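"I would sign for a kettle faster than I'd sign for this"

Aug 6, 2019

The facilities manager at Lestton keeps two quotes pinned above her desk. One is from the cleaning contractor that has looked after the building for years. The other is from Zuvar, and it is for a two-armed robot that picks litter up off the floor and puts it in a bin. She has not signed either.

"Everyone assumes I'm the one holding it up," she says. "I am the one holding it up. It's my budget."

Her building has 148 desks, three kitchens and a lot of carpet. The contractor sends two cleaners each evening, and in her view the work is done properly. What pushed her towards looking at machines was the last contract renewal, which came in higher than she had planned for, and a finance director who had been to a trade day in Prorkstead and come home with leaflets.

She asked Zuvar for a price and got a monthly figure, which she did not like. "I asked what it would cost me over four years. They sent me the monthly figure again, in a nicer font."

Once she had pushed, the real quote arrived. The lease covers the machine and software updates. It leaves out spare gripper fingers, call-outs after the first year, and the mapping visit each time the furniture moves. "We move the furniture every October," she says. "It's when the new starters come in. So that's a visit a year before it has picked up so much as a sweet wrapper."

She is hardest on the question of speed. The sales pack talks about items collected, and she wanted to know what sort of items, on what sort of floor. A drinks bottle is a decent size and holds its shape. A wooden stick lying flat on carpet is another matter, and so is anything thin and crumpled.
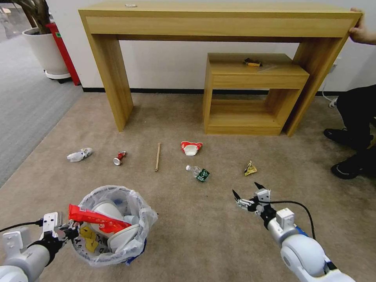
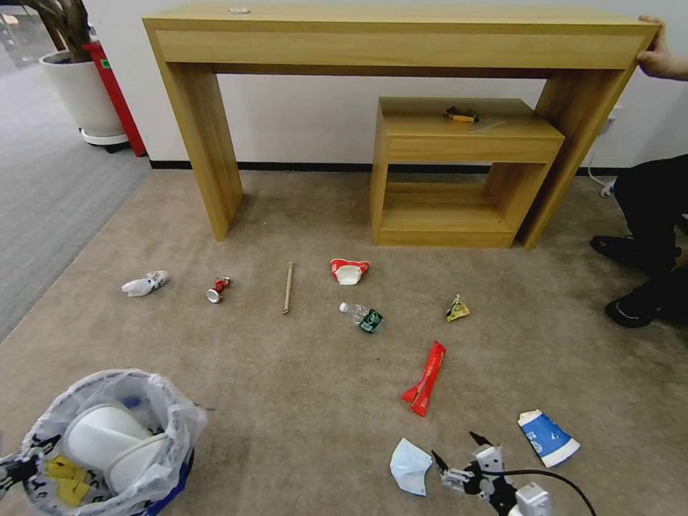 Litter on the carpet by the console table, with the lined bin close to the robot.

"My cleaners don't spend their evening on bottles," she says. "They do the toilets, they do the sinks, they wipe down 14 meeting rooms. Picking things up is what they do on the way to the next job. If I buy a machine for that bit, I still need the people for the rest, and I'd like someone to show me where the saving is."

Zuvar's answer was a spreadsheet claiming 92 hours saved a month. She went through it with a pencil. It counted the time spent emptying bins, a job the machine on offer does not do, and it assumed the floor was clear of chairs. Her own sum came out a good deal lower, and she will not give it to me until she has checked it twice.

She did speak to one other customer, the site manager at Vaughan, who has had a machine on trial. He was fair about it, she says. He liked the support staff and thought the arms were better than he had been led to expect. He also told her to budget for someone to stay with it for the first few weeks – a cost that appears nowhere in her quote.

So would she ever buy one? She thinks about this for longer than I expect.

"I'd rent one for three months, if they let me write down what it has to pick up and how often. My rubbish, my carpet. I said if it gets 88 out of every hundred bits into the bin with nobody helping, I'll talk about a lease. They said they'd come back to me on the wording."

In the meantime she has asked the contractor for a one-year extension in place of three, and put a line in next year's budget marked "trial, floor machine" with no number beside it. The finance director has asked for a number. She has told him he can have one when she does.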